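Redetti Trouser Folding Set

Clips of trousers being laid out, folded and stacked, with notes on the garments and the folds. Version 3, 3/14/19.

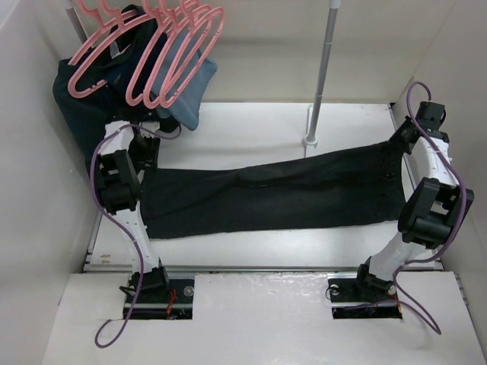
What the set covers

The set is about one household job: taking a pair of trousers, getting it flat, folding it and putting it on the pile. Each clip follows one garment. There are up to 480 clips, depending on whether you count the ones listed under Known problems. Shirts, towels and bedding are not included. They are in a separate set called Akinola, which has its own README.

Garments

The clothes came from charity shops and from our own cupboards. There are 14 pairs of trousers in the list, all adult sizes. Most are plain and dark, as that is what people gave us. The list in garments.csv gives the colour, the cut, the waist type and the fabric as printed on the label. Where the label had been cut out, the fabric column says "unknown". Please don't fill these in by guesswork.

Trousers were washed before first use and not ironed. Some have a crease down the leg from earlier wear and some have lost it. We did not try to even this out. Belts were taken off and pockets emptied.

The work surface

Folding is done on a flat white board with plain white panels at the back and sides. Black trousers stand out well against it. Pale ones do less well, and the edges of the cream pair are hard to make out near the hem.

Folded garments go in a pile at the far left corner. Pink plastic hangers are kept in the same corner. They are not used in any of the folds in this version, but they do appear in clips, so anyone labelling objects should have a class for them.

How the trousers are folded

Laying out: the trousers go lengthwise across the board, waistband to the left and hems to the right. One hold is at the waistband and the other at the hem. The garment is drawn out until the legs are straight.

Leg over leg: one leg is brought on top of the other so that the side seams meet. If the trousers start out like this, the step is skipped and the label reads "pre-paired".

Fold in half: the hems are brought over to the waistband.

Fold again: the halved garment is folded once more, to make a block that will sit on the pile. The thick cotton pairs tend to spring open here - see the notes column.

Stacking: the block is lifted and set down on the pile.

Labels

Each clip has a start and end time for every step, and a mark for the finished fold. The marks are neat, passable and poor. Neat means the edges line up and no hem sticks out. Passable means it would do for a drawer. Poor means it would need doing again. Danjuma Akande gave all the marks, and Yetunde Haruna went over the poor ones.

Known problems

In 3 clips the pile falls over during stacking. They are kept in and labelled "collapse".

The elasticated pair was entered twice in the May update under different names. Both names still work.

Times for leg over leg are less exact than the others, as it is hard to say when the step ends.

Use and contact

You may use the set for research and teaching. Please name Redetti and give the version number. Corrections to garments.csv should go to Yetunde Haruna through the Unumix project page - include the clip name and the row you want changed.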